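Teaching an Arm to Tidy a Table: Collecting Demonstrations in Simulation
Project report, December
Parvathi Fernandes and Ingeborg Kettler

What we wanted to do

Our project started with a pretty simple wish: we wanted a robot arm to clear small things off a table after somebody showed it how. No hand-written motion plans, just examples. We soon found that the examples are most of the work (and, to our surprise, most of the fun!), so this report is mainly about how we gathered them. The training side gets its own chapter in the final version.

We named our recording tool Mukell. It sits on top of the simulator, reads the controls, and saves the joint angles, the gripper state and the camera view many times a second. Ingeborg wrote the saving part and I, Parvathi, wrote the part that resets the room between tries.

How a recording goes

Each try is called an episode. The reset script places the arm, picks a layout for the objects and gives the driver one written instruction, such as "pick up the mallet." The driver then moves the arm with a handheld controller until the job is done or time runs out. Afterward the driver presses keep or drop. We decided early on to keep episodes where the gripper missed once and went back for a second try, as long as the ending was good. A learner that only ever sees perfect grasps has no idea what to do after a bad one.

We built 9 layouts in a living room world we call Cilport. All of them use the round gray table, which is a nice challenge: small objects can end up close to the rim, and the arm has to reach down over them at an awkward angle.

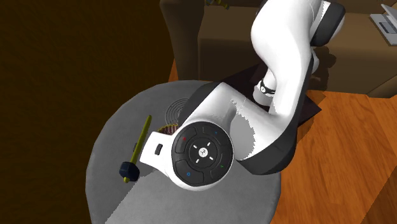
Figure 1. A mallet layout in Cilport, with the gripper low over the table and the toy mallet beside it.

The mallet turned out to be our favorite object. The handle is so slender that a small error sideways means the fingers close on nothing, and the head is much thicker, so the two ends call for very different grasps. In our first batch Ingeborg always went for the handle and I always went for the head. We only noticed when we played our episodes back side by side! The learner would have been getting two different answers to the same question, so we added the grasp to the instruction: "pick up the mallet by the handle." After that our recordings agreed much better.

Clutter matters too. When another object sits partly under the gripper, the camera loses sight of it just when the driver needs it most. We added a second view for the driver but left it out of the saved data, and we're still arguing over whether that was fair to the learner.

What we ended up with

We recorded 3,045 episodes in total. The last check was by eye, and we threw out 52 that had been marked keep by mistake, mostly ones where the object slid off the table late in the try. The other dropped episodes are stored in a separate folder, with the reason typed in by the driver.

What we would change

Lighting first. We varied object positions a lot and the lamps hardly at all, and shadows on the table may end up teaching the learner something we never meant to. We'd also write the instructions down before recording anything. And we'd take more breaks, as our late evening episodes are visibly jerkier than the ones from the morning.

Next we want to swap in new tabletops and let two classmates drive, so the data has more than our own habits in it. The reset script already supports both.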